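Grippers and Handling, Session 7: comparing end effectors
Notes by Geum-ok Ahn

Read these before the practical. Bring your log sheet from last time.

1. What we are comparing

Three end effectors are available this term. The Lademard is a two-jaw parallel gripper. The Hinent is a suction cup with a small vacuum pump. The third is the pair of multi-fingered hands on the two-armed robot, run from the Ilmont controller. Each group tests all three on the same objects, with the same start positions.

2. Objects

We use ordinary household things, in mixed shapes and stiffness. A crinkled plastic bag is hard for suction, as the film folds and lets air in. A ladle is long and heavy at one end, so the grasp point matters more than the force. A sponge will forgive nearly anything, which makes it a poor test of force control but a fair check that your script runs. Very small items need a fingertip pinch – do not try a full-hand grasp on them.

3. Procedure

Lay the gridded cloth flat on top and note the grid square of each object. Set the approach speed to 100 mm/s and the lift height to 200 mm. Hold for 7 seconds, then put the object back. A slip during the hold counts as a failure, even if the object is still in the hand at the end.

Keep the free arm parked at the side of the table. Check that the cables are clear of the base before you enable the motors.

4. Recording

Write down the object, the grasp type, the result and the motor current at the fingers. If the current goes over 900 mA, stop and open the hand. The Uddin logger saves the camera view from the robot's head with each trial, so use the same trial number on your sheet.

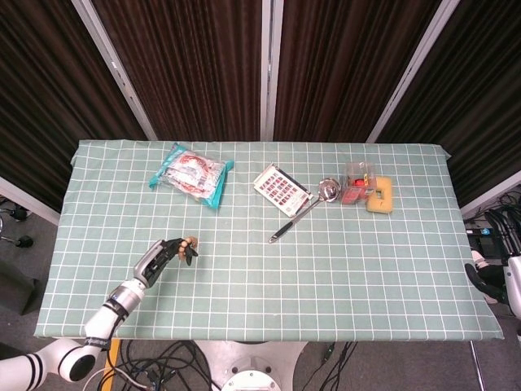

Log sheets go in the tray by the door. Marks are for complete records, and a failed grasp that is well described scores the same as a good one.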